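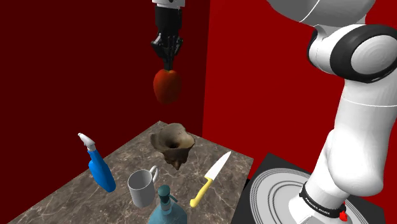
Braço branco (FRANKA EMIKA) com a mesa de mármore: borrifador, caneca, faca e o vaso marrom ao fundo.

Quantas demonstrações simuladas para "colocar a fruta no vaso"?

Bo-ram Sung
30 de março de 2022

Oi, pessoal! Estou montando meu primeiro conjunto de demonstrações em simulação e estou adorando, mas travei num ponto. A tarefa é pegar a fruta vermelha e soltar dentro do vaso marrom, com outros objetos na mesa para atrapalhar. Já gravei 49 episódios por teleoperação, todos com a mesma arrumação. Continuo assim até 800 ou mudo a mesa antes? E vale a pena guardar também a câmera do punho? Ela ocupa um espaço absurdo no disco.

Eirini Stefanou

Que tarefa boa para começar! Muda a mesa já. No nosso projeto (o Laskowska) sorteamos as posições a cada 20 episódios e a diferença foi enorme: antes disso a política decorava o caminho e ia direto para o lugar de sempre, com fruta ou sem fruta! Sorteia também a cor das paredes, porque fruta vermelha contra parede vermelha é um caso ótimo de treinar, mas não pode ser o único.

E guarda a câmera do punho, sim! Olha como ela pega os detalhes perto dos dedos:
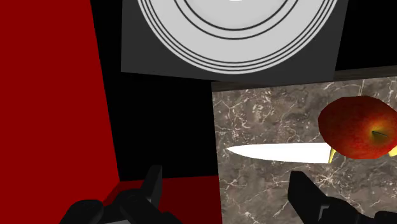
Vista entre os dedos abertos da garra, com a maçã na frente do cabo amarelo da faca.

Repara que a maçã tapa parte do cabo. São essas oclusões que a câmera de fora nem sempre mostra do mesmo jeito. Se o problema é disco, reduz a resolução antes de cortar uma câmera inteira. E grava o estado da garra (abertura e pose) no mesmo passo de tempo das imagens, senão depois é um sofrimento alinhar tudo.

Ramil Aquino

800 é pouco. Ou muito, depende da rede. Eu usei 1,027 e funcionou.

Bernadette Marty

Concordo com a Eirini e acrescento uma coisa: não jogue fora os episódios em que a fruta cai! Marque como falha e deixe numa pasta separada. Em novembro eu apaguei os meus todos e me arrependi muito quando fui treinar um detector de sucesso. Anote também a semente aleatória de cada episódio, assim dá para refazer a cena idêntica com outra luz. Boa coleta, e volta para contar como ficou!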